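What the Folding Room Sounds Like Now

The first thing I noticed at Warnix was the radio. I worked in a hotel laundry for two summers back in my twenties, and I don't remember hearing a single song the whole time (we had one, it was just hopeless against the dryers and the ironer and six people shouting over both). At Warnix you can follow the words. Someone had an oldies station going, and Evander Imrie was singing along, badly, while he sorted a heap of dark clothes.

Evander has been at this laundry since it was one room behind a shoe repair place. Now it takes up most of a block in Firunham and handles 2000 pounds of washing on an ordinary weekday, mostly household bags, plus uniforms and towels from a couple of gyms. When I asked what he does there these days he had to think about it. His badge still says "folder." He folds maybe an hour a day!

The rest goes to Nalance, the folding line they put in last July. It's a long beige thing with clips at one end and a stack of neat squares at the other, and I could have watched it all afternoon. You clip a towel by two corners, it whisks the towel away, and you're already reaching for the next one. Towels it loves. T-shirts it likes pretty well. Anything with an elastic hem makes it sulk, and a fitted sheet will bring the whole line to a stop with a sad little chime that everybody in the room can now imitate.

So the work has moved. Before the line, there were nine people standing at tables folding, and two sorting. Now there are four people sorting and three feeding, and the sorting tables are where the arguments happen. Is a robe a towel? (It goes with the towels for washing and by hand for folding, and it took them weeks to settle that.) What do you do with a jacket that's fleece on one side and something slippery on the other? The pile of stuff the line can't take is called "the leftovers," and Evander runs it, which he says is the best job in the building and also the one with the worst chair.

I asked about the two folders who aren't there anymore, and the room got a bit quieter. Both left in the fall. One moved to the front counter of a dry cleaner across town, and the other took the payout and hasn't been back to say hello. MacAulay, the company that owns the laundry, had promised no layoffs, and strictly speaking there weren't any. But hours were cut in September, and you can only cut a person's hours so far before they start reading the want ads. Evander was angry about it then and he's still a little angry now. He told me so with the shift manager standing right next to him, and she didn't argue.

What surprised me was how much he likes the machine anyway. His shoulders don't hurt. He used to go home on a Saturday and lie on the kitchen floor, and now he goes bowling. The pay went up too, by 102 dollars a month for anyone trained to clear jams, and he was first in line for that.

The part he doesn't like is the counter. There's a screen over the feeding end that shows pieces per shift, and on my visit it was sitting at 583 when the lunch bell went. A feeder told me she sees that number when she shuts her eyes. Back when they folded by hand, people worked fast or slow depending on the day, and it evened out, and you could have a bad morning without it glowing red over your head. A few of them asked for the screen to be turned toward the office. So far it's been tilted a few inches, and there's a second meeting planned.

I had a go at feeding before I left. I'd like to report that my two summers came back to me, but I clipped a pillowcase by the wrong edge and set off the chime within a minute, and the whole room sang it back to me. Evander came over, unhooked the thing, shook it out, and folded it against his chest in about three seconds. Then he went back to his leftovers, where there was a navy piece with a gathered hem waiting for him.

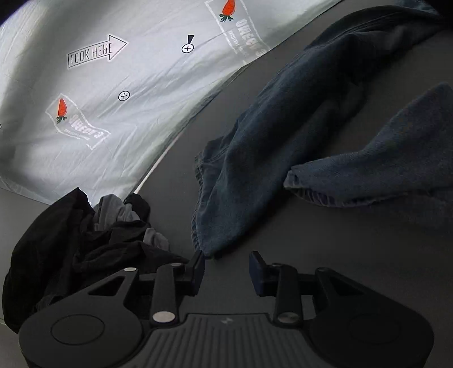
Dark clothes on a gray surface, with a navy garment on the right that has a gathered elastic hem.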